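ACCEPTANCE AND SAFETY CHECKLIST
Kivi mobile assistant, kitchenette package
Supplier: Lirska
Site under review: Istammont office building, staff kitchenette
Completed by: Vasanthi Iyer, Facilities
Reviewed by: Kamlesh Vashisht, Workplace Safety
Status: conditional, see items 7, 12 and 16

Ratings used: S (satisfactory), C (satisfactory with comment), N (not satisfactory), NA (not applicable).

Section A. Unit and gripper

1. Emergency stop reachable from both sides of the unit: S
2. Emergency stop holds until manually reset: S
3. Unit number on the base matches the delivery note: S
Comment: unit 643, as quoted.
4. Gripper fingers free of splits, nicks and loose material: S
5. Finger closing force within the supplier's stated limit: C
Comment: tested with the supplier's gauge. Istammont does not own one and should obtain a reading from its own instrument before the trial period ends.
6. Wrist camera cover clean and secured: S
7. Cables at the wrist clipped along their full length: N
Comment: one clip was missing on delivery. Lirska has agreed to supply a replacement. The unit may be run under supervision until it is fitted.

Section B. Work area

8. Cabinet doors and drawers closed before the unit enters: C
Comment: the dishwasher door is to be opened by the attendant during the trial. The unit is not to open it.
9. Floor dry and clear of bags, cords and mats: S
10. Waste bins kept within the area marked on the site plan: C
Comment: the bins stand close to the drawers at the right end of the counter. The drawers behind them are excluded from the task list.
11. Coffee machine excluded from all tasks: S
12. Glassware and sharp utensils removed from the sink before a run: N
Comment: no written instruction was provided to staff. A notice is to be drafted and added to the wall with the others.
13. Paper towel and soap dispensers outside the reach zone: S
Comment: the reach zone was reduced in the software settings — the original setting took in both dispensers.

Section C. Fine handling, Zandley wire and bracket module (optional)

14. Test piece fixed firmly to the work surface: S
15. Test wires not connected to any power source: S
16. Finger approach speed near the wires limited by default: N
Comment: the limit must be selected each time the module is started. The supplier has been asked to make it the default setting. The module is not to be offered to staff before this is done.
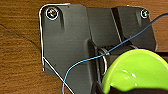 Section C, gripper finger at the bracket.

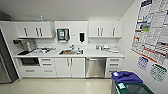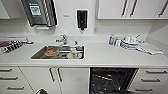
Section D. Records and training

17. Operator manual supplied in print: S
18. Two named attendants trained for each shift: C
Comment: the day shift is covered. The evening shift has one trained attendant, and no runs are permitted after 6 p.m. until a second has completed the course.
19. Event log can be exported without supplier assistance: S
Comment: the export held 163 entries and opened correctly in the office spreadsheet program. The time stamps are set to the supplier's time zone and should be changed.
20. Service visits included in the quoted price: C
Comment: the quotation includes 3 visits in the first year. Travel charges are not mentioned. Written confirmation is requested before the order is signed.
21. Weekend operation: NA
Comment: the building is closed on Sunday and the unit is to be switched off at the wall.

Items marked N are to be inspected again by Workplace Safety, with the supplier's technician present. Comments from attendants should be entered in the logbook kept with the unit and initialed at the end of each shift.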